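Stamholm Tenants' Association
Minutes of the March meeting
2 min read

Present: Dorian Lebrun (chair), Mathis Gaillard (minutes), and members from all floors except the fourth. The meeting opened at 7 p.m. in the ground floor room.

Minutes of the last meeting
Read and approved with one correction. The bike rack is on the Cleter Street side, not the courtyard side.

Heating
Slanina has sent its quote for replacing the valve on the second riser. The price is $440 including labor. Dorian asked whether this covers draining the riser and the answer from Slanina was yes. Members on the upper floors said their radiators are still cold in the mornings. One member asked if we could wait until summer. After some discussion the quote was accepted. Mathis will write to Slanina and ask for a date, and a notice will go up by the mailboxes when we have one. Anyone who can't be home that day should leave a key with a neighbor.

Laundry room
The left dryer is still stopping before the end of the cycle. Tarken looked at it and ordered a part. Until it arrives, please use the right dryer and take clothes out when the cycle ends. A sign-up sheet was suggested and voted down.

Swap table
To be held again this spring, same rules as before. Storage bins, baskets and houseplants are welcome. Medicines are not accepted, and the pharmacy on Cleter Street takes those back.

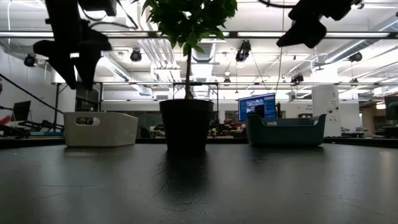
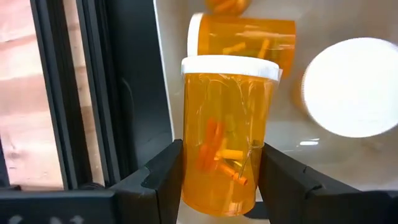
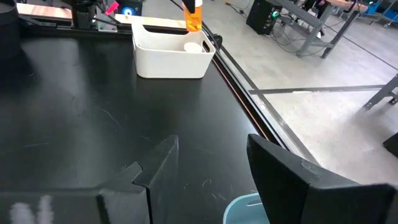
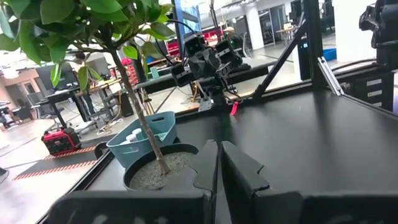 Mathis asked that people bring things down between 2 and 4 p.m. and collect whatever is left the same evening. Large furniture should be offered on the notice board instead. There was a question about electrical items. These can be brought if they work and have their cords.

Courtyard
The gate latch has been adjusted but it still needs a push. Dorian will look at it again. Roughly 55 feet of the back fence needs paint. Two members offered to do it if the association pays for paint and brushes. Agreed, with receipts to go to Dorian. The color stays green.

Noise
A complaint was received about drilling after 9 p.m. on the third floor. The house rules allow drilling until 8. Dorian will speak to the household.

Other business
The stairwell light between the first and second floors is out again. Mathis to report it to the landlord's office.
A member asked about recycling pickup. The new schedule has not come yet.

The meeting closed at 8:20 p.m. The next meeting will be in the same room, with the courtyard gate first on the agenda.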